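Sticky drawers, quick fixes

Drawer squeals? Empty it, pull it right out, rub a plain white candle along the runners. Old bar soap works too but it gums up by November. 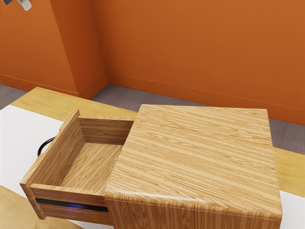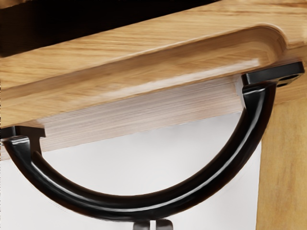
Wipe first!! Wax on top of dust is just paste. Damp rag, let it dry overnight, then wax.

Still tight: sand the high spot, fine paper, a few strokes, try it, few more. Dont go at it with a plane.

Loose handle - tighten the screws from inside. Hole stripped? Toothpick and wood glue, snap it off flush, leave it 4 hours and screw back in.

Musty smell: baking soda in a saucer, shut the drawer, leave a couple days. Hae-won Ahn wrote in to say dry coffee grounds are better. Maybe, but they spill.

Liners next time, I have a whole roll of teh stuff to use up.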